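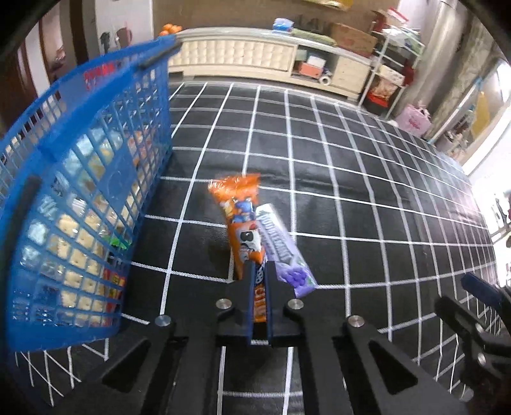 Tidwood snack program, Trirville
Progress report to the Mancuso fund
2013-05-23
Prepared by Margit Dahlgren

The grant was meant to pay for one thing: a sorted supply of packaged snacks and fruit for the after-school rooms, picked from baskets and handed out by the bag. Your letter asks whether it is working. My answer is partly, and I am less sure of it than I was in the winter.

Spending stands at $467 of the $600 awarded. Most of it went on crackers, candy bars and small bagged snacks. The baskets were a minor cost. Receipts are with Ronja Amundsen, except for one from Fuvora that we have asked for twice.

Sorting. The plan called for one kind of item per basket. I never believed in it much and it did not last. Crackers take up most of a basket by themselves, and the odd packets get pushed in beside them wherever there is a gap. Ok-hee So relabeled everything in the spring and reports that sorting is faster. It may be. We did not time it before the labels went on, so I would not put that claim in front of your board.

Fruit. Oranges keep well enough on top of a cabinet and the children take them. Candela Toledo wants to double the order. I would wait — the weeks she is going by were short ones, with fewer children in the building and more fruit per child.

Pairing. Each child is supposed to get one salty item and one sweet one. Children trade them within a minute of getting them, and the sweet one wins. If the purpose of pairing was a balanced snack, I can't say we have achieved it. It does make packing simpler, and we will keep it for that.

Attendance. There are 62 children on the list. Roughly 16 come on any given day, a good deal lower than the proposal assumed. Hedvig Kristiansen thinks the list is out of date and is calling families to check.

Until June we will buy crackers and fruit only and use up the candy already in stock. I am not asking for more money at this point. I would like to see a corrected list first, and the missing receipt.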